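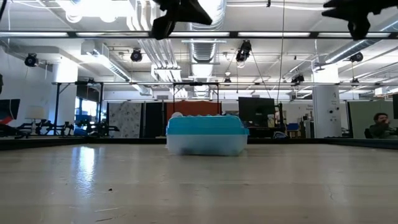
Moataz Helmy wrote:
Sorry but plastic will make your Christmas cake sweat. Greaseproof and foil, then a tin. My nan fed hers from October and never lost one.

Bratu80 wrote:
Disagree! I've used a clip-lid tub for 11 years, still wrapped in paper mind you, and never had a spot of mould. Tins rust.

Lenuța Stanciu wrote:
Mine goes in whatever's clean (usually plastic). Can I ask how much brandy though? I'm on 2 spoonfuls a week and it still seems dry.

Moataz Helmy wrote:
Tins do not rust if you dry them. Lenuța, stop feeding now or the marzipan will slide off.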